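Sorting and Storing Small Supplies in a Shared Workroom
Project report, second semester
Johanna Gasser, Shuk-fan Yen, Brendan Sheehan
Supervisor: Balthasar Hauser
Submitted 2025-02-19

1. Background

The workroom on the ground floor of the Nägeli building is used by three classes. Small supplies are kept in it for everyone, and since September they have been moved between two cabinets and a windowsill. Students told us they often bought things the room already had. Our task was to find a storage plan that people would keep using after the project ended.

2. What we started with

We emptied both cabinets and sorted everything by hand. The total came to 3,289 pieces, counting each clip and each pin as one. Paper clips made up 1,447 of these. There were 394 binder clips in several sizes, most of them in drawers with other items. We did not count staples or sheets of paper.

Larger items were listed by name only. These included rope, bottles, boxed staplers, tissues and notebooks. Many had no fixed place and were put back wherever there was room.

3. Method

We tested two plans for three weeks each. In the first plan, items were grouped by size, with small things on the top shelf and large things at the bottom. In the second plan, items were grouped by job: fastening, writing, cutting, tying and cleaning up. Each group had one shelf and a label in large print.

Brendan checked the shelves every Monday before first period and wrote down anything that was in the wrong place. Shuk-fan asked students at the door what they had come for and how long it took them to find it. Johanna kept the list and ordered the labels from Orkel.

4. Results

The plan by size looked neater on the first day. It went wrong quickly with things that come in more than one size. Large binder clips ended up with the small ones, and rope was moved to a different shelf every week because a coil can be flattened or stacked.

The plan by job had fewer errors in all three weeks. Students said it was easier to guess where something would be. The weak point was the cleaning shelf. Tissues were taken to the tables and left there, and empty bottles were put on the shelf with full ones.

Keeping things in their original box or tub helped under both plans. A stapler in its box was put back more often than a loose one. Clips in a clear tub were put back too, but single clips stayed on the tables and had to be picked up at the end of the day.

5. Problems

The second cabinet was locked for four days during the first test, so the results for that week are incomplete. We also changed the wording of one label halfway through, from "Tying" to "Rope and String," after Luzius Lüthi's class asked what it meant.

6. Recommendations

Keep the plan by job. Put a tray on each table for single clips and empty it on Fridays. Store empty bottles apart from full ones. Leave new items in their packaging until they are needed, and hang rope from a hook inside the cabinet door. 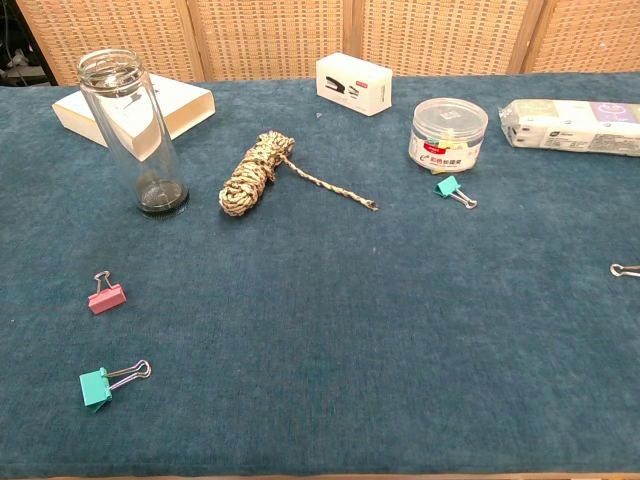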